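The Last Feather in Fekbridge

Zerrin Dursun buys her shuttlecocks by the tube and speaks of them the way other people speak of their boilers. They were fine until last winter. Now a tube of decent feather ones costs her 30 pounds, and a hard-hitting pair can finish it before the tea urn has come to the boil.

The Fekbridge club has played in the same school hall for longer than the hall has had a working clock. It has seen off a leaking roof, a rival Zumba class and a man who insisted on bringing his own net. The price of feathers may be what does for it. Each shuttle takes sixteen of them, goose if you are serious, duck if you are broke, and the geese have not been consulted about demand.

Dursun's yearly bill has passed 400 pounds, so in March she put nylon to the vote. It lost, with only 2 in favour, one of whom had misheard the question. Plastic shuttles last for weeks, cost very little and fly, according to the older members, like a yoghurt pot. The younger members agree but say it more politely.

For now there is a truce. Nylon for the warm-up, feathers for matches, and anyone who smashes into the ceiling beams fetches the ladder. Dursun keeps the good tube in her own bag, zipped, under her coat.
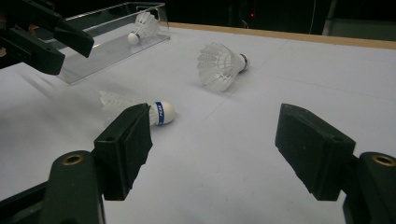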